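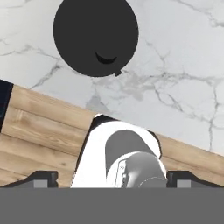
I want to make the case for the night dispatcher, and I'll warn you now that I'm going to get carried away.

When people talk about public safety they talk about the officer at the door, the paramedic on the stairs, the firefighter with the hose. Quite right too. But every one of those people was sent by somebody, and that somebody was sitting in a room with bad carpet at ten past three in the morning, typing with one hand and waving at a colleague with the other. I spent 12 years in that room in Furnwood, first taking calls and then running a shift, and I still think it's the best job in the whole business. I miss it every time I hear a siren.

My argument is a simple one. Call-handling should be treated as a front-line skill, paid like one, and kept local. The plan to move our control room into the regional centre at Stiltance does none of the three, and I think the council is about to give away something wonderful without ever having had a proper look at it.

Let me tell you what a good call-taker does, because it thrills me even now. A woman rang one January with the line so faint that I could hardly make out a word. Aicha Kabbaj took it. She stopped asking questions that needed sentences and started asking questions that needed a tap on the phone. One tap for yes, two for no. Was she alone? Was he in the house? Upstairs? She had a car rolling before the second answer came in, and she stayed on that line with her voice as level as a kitchen shelf until the officers were through the door. Then she drank a cup of tea and took a call about a horse on the bypass.

You can teach that! People imagine it's a gift, and some of it is, but Aicha learnt the tapping from Narendra Dhillon, who had picked it up years before from somebody whose name I never knew. It gets passed across the desk in the dead hours, when the phones go quiet and the old hands start telling stories. Half my training happened between four and six in the morning with my shoes off.

Then there's knowing the ground. Callers in trouble don't give postcodes. They say "the back of the old dairy" or "by Ollia", and if you're from here you know that Ollia was a dress shop that shut before the bridge was built, and that everyone over fifty still steers by it. The mapping software has never heard of it. I'm told the new system at Stiltance can find a mobile phone to within a few metres, and I think that's marvellous, I really do. I'd have given a week's pay for it on some nights. But a dot on a map doesn't tell you that the lane floods, or that the gate at the top is chained after dark and the crew had better go round by the quarry.

Kieran Quinlan, who speaks for the merger and does it very well, says that local knowledge can be written down and loaded in. He showed a meeting at Bansal Hall a file of 300 place names gathered from our staff, and I was delighted to see it. It's a lovely piece of work. I recognised some of my own. I also sat there thinking of the ones that were missing, and when the floor was opened Savita Bhardwaj stood up and named 5 of them straight off without a note.

I don't want to be unfair to the other side. Our building is cold, the back-up generator is older than some of the staff, and there have been nights when two people off sick meant the rest of us didn't leave our chairs. A bigger room has more hands in it. If there's a motorway pile-up and the calls come in all at once, more hands is exactly what you want, and Furnwood alone can't offer that. Anyone arguing for the old arrangement has to own up to it.

So share the overflow. Link the two rooms, let Stiltance pick up when we're swamped, and let us pick up when they are. Macarena Lucero put this to the police and crime panel in writing, with a costing, and it got 6 minutes at the end of a long agenda. It deserves an evening of its own. She had even worked out how the two rooms could swap staff for a month at a time, so that people got to know the voices at the other end of the link – a brilliant idea, and cheap as chips.

And whatever happens to the building, pay the people in it properly. We lose good call-takers to the insurance offices on the ring road, where the hours are decent and nobody screams at them (well, not for the same reasons). Every one who goes takes years of stories with them, and the next new starter sits through the quiet hours beside someone who's nearly as new.

The panel is taking letters until the end of the month. Write one. If you've ever rung in the night and had somebody calm pick up, put that in, and put in what they said to you.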